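Pladeo hand-held gripper kit: seven weeks of collecting demos at a desk
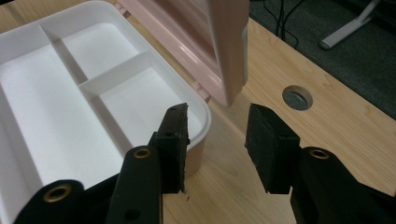
Pladeo fingers lined up on the pink-lidded storage tray, from the gripper's own camera.

I teach small manipulation policies to open, sort and close things, and until this spring all my examples came from teleoperation. I hated it. Slow arm, laggy sticks, sore neck. The Pladeo is the first hand-held gripper I've bought with my own money, and I've had such a good time with it that I'm going to ramble a bit.

You hold it, squeeze the trigger, and do the job with your own arm while the camera records. My tally so far is 3,071 demonstrations, most of them on desktop organisers, and 170 of those came out of one very happy Saturday with the radio on. I never got past 96 in a day with the sticks!

The fingers

Love them. They're black linkage arms with flat rectangular pads, and the gripping faces have a dark, textured surface that holds onto thin plastic far better than the bare printed fingers I was using before. Lids are my favourite test because they punish sloppy contact. You have to come in low, catch the lip, and follow the arc of the hinge without dragging the whole tray across the desk. With the Pladeo I can feel the lid start to slip through the handle, so I slow down, and that slowing down ends up in the data where I want it.

The pads do wear along the top edge. They also pick up fluff like a black jumper, so keep a lint roller handy. A spare pair comes in the box and swapping takes a couple of minutes with the little hex key (don't lose it, it's an odd size).

The view

Both fingers stay visible at the bottom of the picture, with plenty of room past them for whatever you're reaching for. I was worried about pale objects on a pale desk. White plastic under a bright lamp is a misery, and a tray with thin white dividers can turn into one flat blob if the exposure's off. At the default setting I can still pick out the separate compartments, which is good enough for me. Under my old desk lamp it blew out, so I turned the lamp to the wall and got on with it.

Software

Fine, a bit plain. Takes are saved as you release the record button, and you can bin the last one with a double press, a feature I use constantly. Exporting to Lomier format works first go. Ahuja export is there too, but it dropped my gripper widths until the November update. I'd love a way to tag a take while my other hand is busy.

Odds and ends

The handle is on the big side. My hands are small and my thumb complains after an hour, so I wrapped the grip in tennis tape, which helped heaps. The Ullell carry case is sold separately and I'd skip it, a padded lunch bag does the same job.

Move your stuff around between takes, too. My first batch all had the tray in the same corner of the desk and the policy learned the corner beautifully. Now I shift it, turn it, and start some takes with the lid up and some with it down.

Four and a half stars. The half is for my thumb.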